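かみのデザインってなあに? おたよりカードができるまで

おたんじょう日や入学のおいわいに、きれいなカードをもらったことはありますか。冷ぞう庫にはってあったり、つくえの引き出しにだいじにしまってあったりするかもしれませんね。今日は、そんなカードや封筒が、どんなふうに考えられて、どんなふうに紙になるのかを、ゆっくりお話ししていきたいと思います。すこし長くなりますから、おやつでも食べながら読んでくださいね。

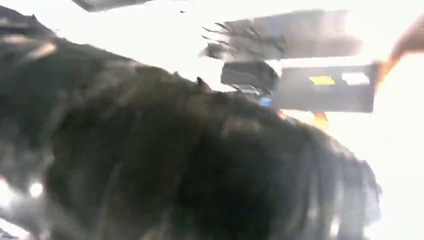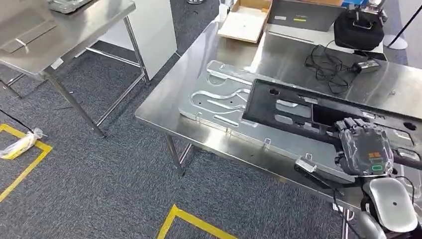 字って、ただ読めればいいんじゃないの、とアディールさんのところに来た子が聞いたことがあるそうです。とてもいい質問だなあと、わたしは思いました。たしかに、読めることはいちばんだいじです。でも、同じ「おめでとう」でも、まるくてふとい字で書いてあるのと、ほそくてすっとした字で書いてあるのとでは、受けとったときの気もちがずいぶんちがいます。まるい字は、にこにこ笑いながら言われたみたい。ほそい字は、きちんとおじぎをして言われたみたい。字の形のことを「書体(しょたい)」といって、カードを作る人は、まずこの書体をえらぶところで、うんうんとなやむのです。

つぎになやむのが、あいているところです。なにもかいていない白いところを「余白(よはく)」といいます。せっかくの紙だから、すみっこまで絵や字でいっぱいにしたくなりますよね。わたしも子どものころはそうでした(夏休みの絵はがきなんて、切手をはるところまで花をかいてしまって、母にしかられました)。けれど、まわりに余白があると、まん中の字がよく目に入ります。しずかな部屋だと、小さな声でもよく聞こえるのとにています。

さて、紙です。カード用の紙には、つるつるしたもの、ざらざらしたもの、うすいもの、あついものと、ほんとうにたくさんのしゅるいがあります。「フォンドゥネオ」という小さなカードのお店では、見本ちょうに40しゅるいもの紙がとじてあって、お客さんはそれを1まいずつさわってえらびます。目をつぶってさわる人もいるんですよ。つるつるの紙は色があざやかに出ますし、ざらざらの紙は、あたたかい感じになります。

紙が決まったら、いよいよ印刷です。印刷のやり方もいろいろありますが、わたしがいちばんすきなのは「活版印刷(かっぱんいんさつ)」という、むかしからあるやり方です。字の形がでっぱった板にインクをつけて、紙にぎゅっとおしつけます。はんことおなじしくみですね。強くおすと紙がすこしへこんで、指でなぞると字の形がわかります。ケンナさんのおいわいのカードも、これで100まい刷りました。一日では終わらなくて、インクのにおいが服についてしまったのも、今ではいい思い出です。

おうちでもできるカード作りを、ひとつ紹介しましょう。用意するのは、画用紙とえんぴつ、それから色えんぴつを3色だけ。画用紙を半分におって、だれに、なにを伝えたいかを、べつの紙に書いてみます。それから小さな下がきを5つかいて、すこしはなれたところにならべて見てください。遠くからでも字がよく読めるものが、きっと見つかります。それを画用紙に大きくかきうつして、色をぬったらできあがりです。

色をえらぶのにこまったら、わたす人がすきなものを思いうかべてみましょう。みかんがすきなおじいちゃんなら、だいだい色と葉っぱの緑。あとの1色は、字に使えるように、こい色にしておくと読みやすいですよ。封筒に入れるときは、先に封筒の大きさをはかっておいてくださいね。わたしは今でもときどきわすれて、カードのはしを切ることになります。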